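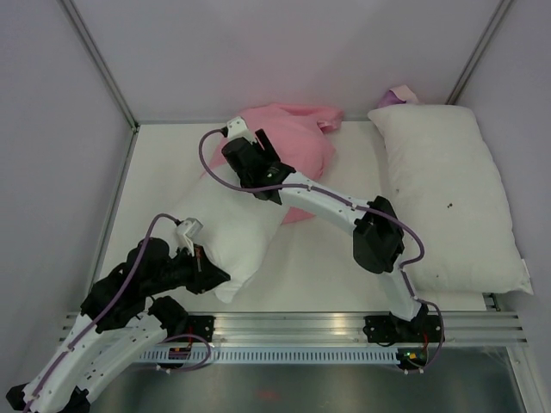
February | by the Guo bench group
Print this page | E-mail this page

4. Using the Pimura kit on bedding

4.1 What we bought and how it went together

I should say up front that I like this kit, so read the rest with that in mind. Pimura sells it as a two-arm bench for manipulation research: the arms, the front rail, the work surface, the enclosure walls and the control software, with an optional service plan from Sistomell that covers data storage and replacement parts. We paid for the plan. The alternative was the Jirkell bench, and I'd used one of those at a previous job, so I came in with some habits and a fair number of opinions.

Assembly was easier than I'd feared (I had blocked out a week and then felt a bit silly). The arms bolt to base mounts, the mounts go on an aluminum rail along the front of the table, and once the rail is square everything else follows from it. If the rail is slightly out, though, you'll chase the error for days. Ours was out. I found it when the right arm kept arriving a little short of where the left arm thought they'd agreed to meet, and I spent an entire afternoon blaming the calibration target before I picked up a straightedge.

The wiring goes in a slotted duct below the rail, and it's a good duct. The arm cables are another story. They run outside the links and hang in big loops, and with soft goods on the table that matters a lot more than the manual lets on. I'll come back to that.

4.2 The task

Our group works on household textiles, and the job for this section was putting a pillowcase on a pillow. I picked it because everybody has done it, most people do it badly, and it really does want both hands. One arm has to keep the mouth of the case open while the other persuades a pillow corner into it. If either one lets go too soon you're back to a heap of cloth and a pillow, and the software still thinks things are going great!

We used 2474 recorded demonstrations in total, all driven by hand from the Pimura leader station. Figure 2 has both arms in close over the white pillow with the pink case lying toward the back, the right gripper hanging right where the cloth and the pillow meet. I spent most of the winter looking at arrangements like that one. Any policy that's going to be worth something has to sort out which white thing is the pillow it wants, and I was keen on having a second, larger pillow on the table for exactly that purpose. It also has some brown spots on it, and I had hopes that they would help the policy tell the two apart. I can't claim that they did, since we never ran the comparison.

4.3 Driving the arms

The leader station is the best part of the kit. It's light, it doesn't fight you, and a new operator gets to something usable inside a morning. I'm left-handed and I half expected to be miserable, but swapping the button layout is a setting in the software and it sticks between sessions (the Jirkell one forgot mine every time it restarted, and yes, I'm still sore about it).

Where I struggled was grip feel. Pillowcase cotton is thin, and through the leader handles there's very little difference between holding one layer and holding two. You learn to watch the cloth instead of trusting your hand. Three habits helped me enough that I wrote them up for the rest of the group:

Pinch the hem from the side and lift a little before you commit.

Keep the elbow high on whichever arm is doing the holding, even when the lower pose looks more comfortable.

Go in at a corner of the pillow. The flat edge will just shove the case across the table.

The elbow one took me longest. There's a pose the right arm likes to settle into where the elbow sits down beside the big pillow, and from there you've given away most of your sideways reach. It's fine for hovering. For pulling, I want that joint up and out of the way.

4.4 Cables, again

So, the loops. The slack is there for a good reason: the wrist turns a long way and a short cable would be a disaster. But a wide loop passing over a pillow is a wide loop that can drag across it, and when the arm comes back toward its base the slack has to go somewhere. On soft tasks it goes onto your object. We ended up discarding demonstrations where I could tell the cable had nudged the case, and we labeled a second batch as doubtful and kept it out of the main training set.

Pimura's support people suggested clipping the cable closer along the forearm. We tried it at two clip positions. The tighter one pulled at the wrist connector in the far poses, so we backed off to the looser one and lived with what was left. I would pay extra for internal routing. I'd also take a decent sleeve and a diagram — the manual has one drawing of the cable path and it's printed about as big as a postage stamp.

4.5 The Sistomell plan

I went back and forth on including this, but we were spending grant money on it, so here goes. The storage side is good. Uploads ran overnight, the episode viewer is quick, and the search lets you pull every run with a given label and a given operator, which saved me when I had to find those doubtful cable runs again. The parts side was slower. We wore through two sets of fingertips over the study and the second set took long enough to arrive that we lost our booked bench time. The replacements were fine once we had them.

One small grumble: episode notes can't be edited after upload. I'd typed "case inside out" on a whole evening's worth of runs before noticing that the case was the right way out and I was the one who was confused. Those notes are still there.

4.6 Would I buy it again

For rigid objects I think either bench would do, and the Jirkell is the sturdier of the pair. For cloth I'd go with Pimura again, mainly for the leader station and the amount of clear table you get in front of the arms. Check the rail with a straightedge on the first day, order spare fingertips when you order the kit, and budget some time for the cables. Training details and the success criteria we used for the pillowcase policy are in Section 5.

This site uses cookies to remember your reading preferences. By continuing to browse you agree to their use. Accept | Cookie settings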